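4.2 Clearing and cleaning the worktops

Applies to Plekar kitchens with an L-shaped worktop and inset sink. Read section 4.1 (Cleaning agents) first.

Do not use scouring powder, wire wool or undiluted bleach on any surface in this section.

1. Remove crockery and loose items from both lengths of worktop. Stack them by the sink, mugs last.
2. Brush crumbs towards the front edge and collect them by hand. Do not brush them into the sink.
3. Wipe any surface that has fine lines or streaks along the direction of the lines. Wiping across them leaves residue in the grain.
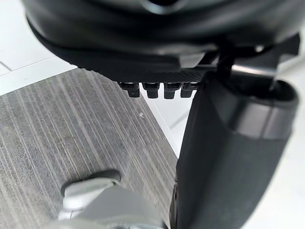

Photo: Ro-un Jin / Plekar

4. Rinse the cloth and repeat step 3 with clean water.
5. Dry with a second cloth. Standing water must not be left on a joint for more than 20 minutes.

Note: Limescale at the base of the tap is treated separately — see 4.4.

4.3 Washing up and the sink

The sink has two basins. Use one for washing and the other for rinsing. Keep to the same arrangement throughout.

1. Scrape plates before they go in the basin.
2. Wash in this order: glasses, mugs, plates, pans.
3. Hold mugs by the body when emptying them. The handle of a Rilora mug may be weakened by a hairline crack which does not show until it is under load.
4. Rinse under running water and leave to drain.

Caution: Do not pour water hotter than 80 °C directly into a basin. Run the cold tap first.
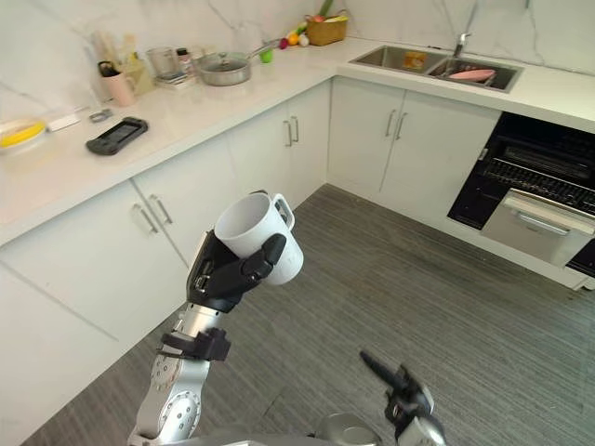
5. Take all items out of both basins before draining. Sponges left in a basin hold grease and will mark the steel.
6. Wipe splashes from the backsplash while they are fresh. Dried splashes should be softened with a damp cloth for 3 minutes, then wiped off.
7. Clean the bar handles on the lower cabinets with a damp cloth only. Check that each handle is firm. If it moves, tighten it from inside the door with the Jistuvar key supplied.

Note: Replacement handles are ordered in pairs under part number 1031. Hedegaard handles have a different hole spacing and will not fit.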